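# Anska Remote Teaching Kit

Teach a lab arm by driving it yourself, first in simulation, then on the bench.

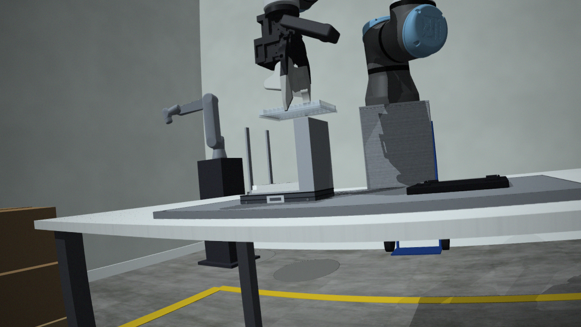

The kit is a hand controller, a foot pedal and a license for 2 workstations. Trasulby, the maker, says a new operator can record a usable plate transfer after 5 tries. We'd treat that as a best case. Lowering a clear well plate onto an instrument is fussy work, and the controller gives you no sense of touch - you judge the last bit of travel by eye.

**What you get**

- Simulated bench with editable layout
- 26 starter tasks, mostly plate handling
- Recording, trimming and replay of each run
- Storage for 800 runs per license

**Before you order**

Trasulby calls the simulated runs "ready for hardware." Ask which hardware. The only results we've been shown come from its own Birkovgate lab, and none of them list failed grasps. Plan on recording again on your real arm.

Arm and gripper sold separately. Loan kits ship from Midtbø - returns must include the pedal.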